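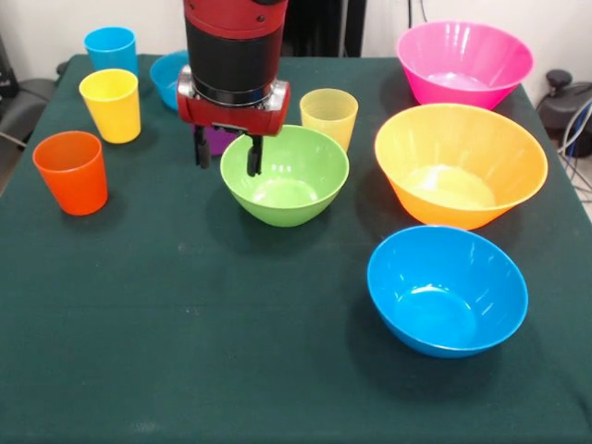
Why would a grown-up household want bowls in every colour under the sun, somebody wrote on a slip after the last talk, when plain white ones go with everything and you never have to think about them?

Start with that. Read it out slowly, it gets a laugh. Then say that I love the question, because I ate off plain white for years and I was perfectly content, and I still think a stack of bright plastic bowls and cups is one of the most cheerful and useful things you can bring into a small kitchen.

Hello, thank you for having me back at Rindgate, good to see the radiators are on this time. (If they aren't, skip.)

Title: Bowls, cups and how they live together. Keep the intro short. Last time I spent so long on the history of the picnic hamper that we had to rush the stacking, and the stacking is the good bit!

Part one. Colour as a label

Begin with our own kitchen. The flat at Evach has one shelf for everyday bowls and cups, 70 centimetres wide, and that's everything: breakfast, snacks, the thing you crack eggs into, the thing you soak beans in. For a long time all of it was white and all of it was nearly the same size. You'd reach for the soup bowl and come down with the one that was a finger's width too small. Every time!

With colours you stop reading sizes and start reading colours, which your eye does much faster. Orange is big. Little blue is for olives. You learn it in a week and children learn it by lunchtime. Say the line about my nephew asking for "a green amount" of cereal. Wait for it to land.

Important to say: the colour only works as a label if one colour goes with one size, or nearly. If you have a blue in two sizes (we do, I couldn't resist), be ready to say "big blue" and "little blue" for the rest of your life.

Someone will ask about matching cups to bowls. My answer is that I like the same colour in both, so a purple cup belongs with a purple bowl and goes to the same person at the table, and then a missing cup tells you whose desk to look on. But I have friends who deliberately clash them and their table looks wonderful, so don't be strict about it.

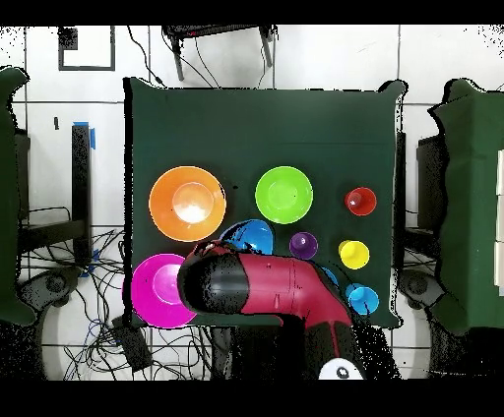

And do think about the cloth as well as the bowls, because a shiny bright bowl on a shiny bright tablecloth is hard on the eyes at breakfast. Dark green is my favourite by a mile. Reds and oranges jump off it, yellow looks like a lemon on a lawn, and even the pale blues get a bit of backbone. It also doesn't show tea. I used navy before that and the blue cups simply sank into it, I knocked over two in one evening.

Ask the room: what colour is your table? Take three or four answers, no more. If somebody says glass, be kind.

Part two. Lay it all out

This is the activity and I get very keen here, so watch the clock. The tables at the back take 16 people comfortably. Anyone else can gather round and give advice, which people enjoy even more.

What I'd like everyone to do at home, once, is take down every bowl and cup they own and put the lot on the table with space between them. No stacking yet. Bowls the right way up, cups the right way up, nothing inside anything. You want to be able to look down into each one.

It sounds like nothing and it's a revelation. Looking down from above you stop seeing a "set" and you see circles: a rim, then the wall, then a flat bottom, and the gap between those circles tells you how well a piece will stack. A wide rim and a small base means steep sides or a lot of flare, and those slip into one another beautifully. A rim and base nearly the same width means straight walls, and those will perch on top of each other and wobble until the day they come down.

Then move things about. Push the big ones to one side, then bring the cups together in a gang, then swap them. I always end up with the cups in a corner like people at a party who came in the same car.
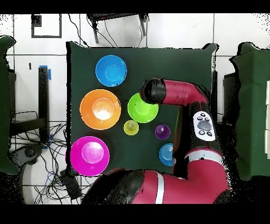 While it's all out, pick each piece up and turn it over. Run a thumb round the rim. Old plastic tells you its troubles with your thumb long before you can see them: a rough patch where a fork has been, a hairline at the edge, that slightly furry feeling from too many scrubbing pads. Anything cracked leaves the kitchen and goes to the shed for screws and seeds, where it will be very happy.

Pale and see-through pieces are worth a second look. Hold them to the window. A frosted cup can look tired in the cupboard and lovely with light behind it. I nearly gave away a yellow one for looking grubby and now it's my favourite thing to drink water from on the balcony.

Also check how much they hold, because we all guess badly. Fill one with water and pour it into a jug. My everyday cup holds 300 millilitres and I'd have sworn on anything you like that it was less. That explained a great deal about my squash bill.

Story here if there's time: the farmhouse at Zabala. Built in 1636, stone sink, walls as thick as I am tall, and in the kitchen cupboard, behind all the brown pottery, a tower of plastic picnic bowls in colours you could hear. The owners were a bit embarrassed by them. Every single guest ate out of the plastic ones. By the end of the week the pottery hadn't been touched and we were squabbling over who got the pink.

If no time, go straight on to nesting.

Part three. Nesting 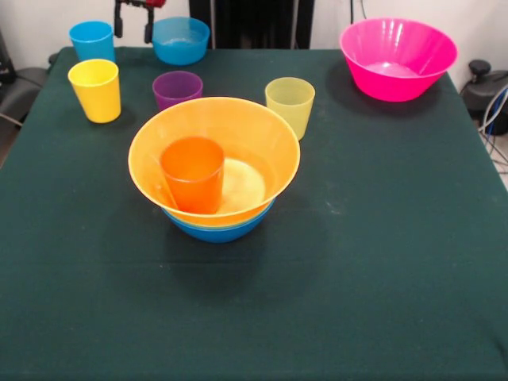
Bonifacio Barrios
Speaker, small kitchens and everyday storage

Two bowls and a cup is where I'd begin. Orange bowl on top of a blue one, cup standing inside the orange, and you've a breakfast place ready to carry to the table in one hand. I adore this. Set a few of them up the night before and the morning practically lays itself.

Rules for the stack, and please say them lightly, they're only habits of mine. Widest at the bottom if it's staying on the shelf. If it's only going from cupboard to table you can be as cheeky as you like. Let everything dry before it goes inside anything else. Cups nest in cups, but twist them a little as you lift them apart, never pull straight up. If two get stuck, stand the lower one in warm water and put something cold in the upper, then try again with a bit of patience.

Don't build high. I know it's tempting! Four bowls is a stack, seven is a dare. On our shelf the tall tower always ended with me holding the top half against my chest while I fished for the bottom one with my chin.

Demonstration: nest and un-nest with my own set from the blue crate. Do it once quickly and once slowly. Then let the front row have a go, and pass the rest of the pieces back along the aisle.

Mention the Fastusen shelf sheet. It's one page, you draw your shelf on it and cut out circles for your bowls and slide them around until they fit. Copies are by the door, and do take two, you'll want to start again. Pencil, please, my first one was in felt tip and I had to live with a bad plan for months.

Questions that always come up. Microwave: look at the mark underneath, and if there's no mark, don't. Tomato stains: rub with a bit of oil, wash, leave it in the sun. Dishwasher: top rack for ours, and the light cups need something heavier leaning against them or they flip over and fill up with dirty water. Mixing plastic with china on the same table: yes, absolutely, go for it.

Back to the slip from the start if whoever wrote it is in the room. Ask what colours they'd pick if they had to pick two. Mine are orange and that loud lime green.

Then tea. Use the coloured cups, and count the spoons back into the crate before leaving.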